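Re: [bench-list] Second hand: what goes in the April budget?
From: Raelene Ellery
August 13, 2018 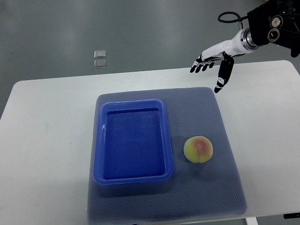 The peach job: blue tray on the left of the mat, hand open and still up over the table.

Hello all, and thank you Flynn for getting us started on this before the money people do. I've put Flynn's questions in below so that Joaquín and anyone else who missed them can follow along.

Flynn Gilchrist wrote:
> Can somebody at Clistville tell me what you would buy if you had
> this year over again? We have enough for one more hand at Waaka, or
> for spares and a proper table setup, but I can't see us getting both.
> Also, do the small things (mats, trays, cables) come out of the
> equipment line or out of running costs?

Well, I'm very glad you asked, Flynn, as I have been muttering about this to poor Manaia for weeks! My vote is for the spares and the table, and I say that as someone who argued loudly for a second hand last time round. We have 7 people wanting turns and I thought another hand would shorten the queue. When I went back through the booking sheet, though, most of our lost time was spent waiting for parts: 8 days for finger pieces, and then another 4 for a cable (a cable!) that we could have kept in a drawer.

The other thing I'd put money into is the table itself. It's very easy to spend the lot on the arm and then find you have nothing decent to work on. We went for a plain white table and a textured mat, and I would happily buy the same mat again, two of them if you can, so that one can be washed while the other is in use. Soft fruit makes a mess sooner or later, and do please put the fruit in your budget too. I allowed 100 dollars for the season and Hemi had spent it by the end of the first month, quite properly, on peaches.

As for which line it all belongs in, we put anything that stays bolted down under equipment, along with its spares, and everything else under running costs. Trays and mats go in the second lot. Surkemel do it the other way round, I believe, so do check with your own office before you copy us.

If you still want the second hand after all that, ask Revudik to quote for the hand and the wrist mount separately. Our first quote had them rolled together and it took me ages to work out what we were paying for. I can send you the spreadsheet, although you'll have to forgive the colours.

Hemi, have you still got the list of spares you made up? Could you post it here when you have a minute?

Warm wishes to everyone at Waaka,
Raelene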